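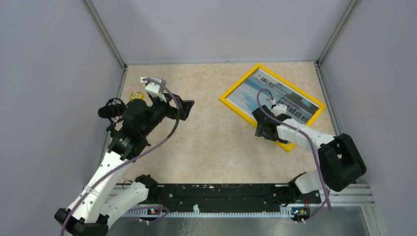 Monday, before coffee.

OK, thread. I keep getting told that wall art is the cheapest way to "finish" a room. I have been renting and repainting rooms for a long time and I don't buy it.

First, the price. Hellwig wants 49 dollars for a print and then sells you the frame separately. Kurno puts the two together and calls it a gallery set. Add it up and you could have had a decent lamp.

A lamp does something at 9 pm. I'm just saying. 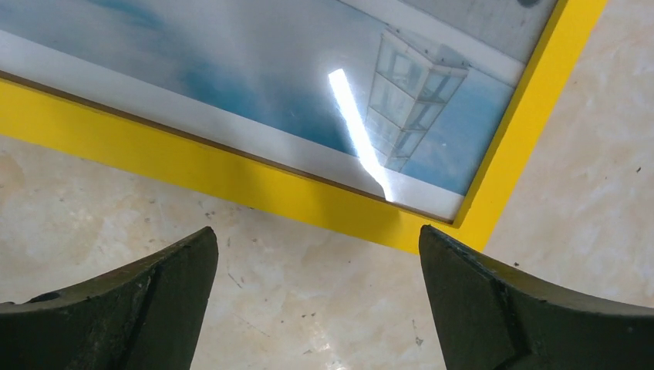
Then there's the color advice. Every June some site announces that you need one loud accent and the rest of the room will fall in line around it. Fall in line how? A bright yellow frame like this one, lying on pale marble, gets your attention, sure. Put the same thing over a brown couch and I think you've got a yellow rectangle and a brown couch.

Diane Sawatzky replied to me last time that I have no eye. Possible. She also paid 312 dollars for three prints of the same pear, so we can compare eyes some other day.

My bigger gripe is the "before and after" posts. Look at the windows in the after picture. The blinds are up, the lamps are on, the laundry is gone. Of course it looks better. How much of that is the art?

I asked Bamness this under one of their posts. 642 comments and the answer I got was a heart.

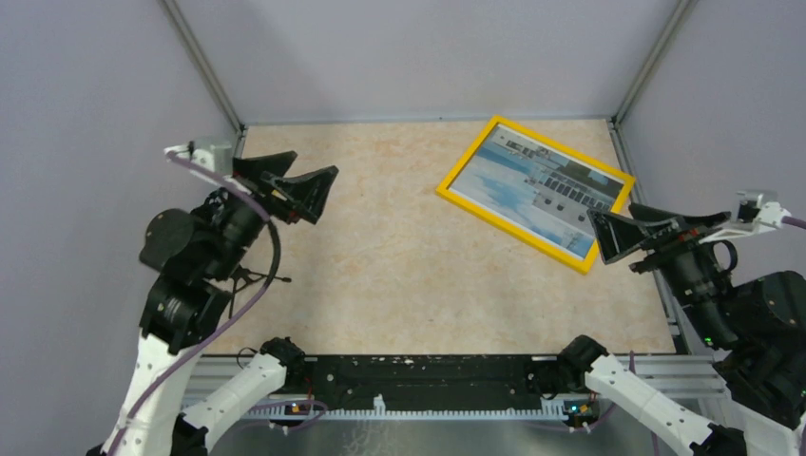 And don't get me started on the height rule. Center of the picture at eye level, they say. Whose eye? Malcolm Tapley is a head taller than Lorraine and they have moved the same mirror up and down their hallway all year. Last I heard it was on the floor, leaning.

Mandla Rampersad says to live in a place with bare walls until something bugs you, then hang one thing there. Free advice, so nobody is pushing it. I tried it. The thing that bugged me was the radiator.

Anyway, if you love a picture, hang it. My complaint is with the word "finish." I have put up 50 nails in this apartment and the kitchen still needs a door.

Replies are open. Ryan Wragg, I already know what you're going to say about the pear.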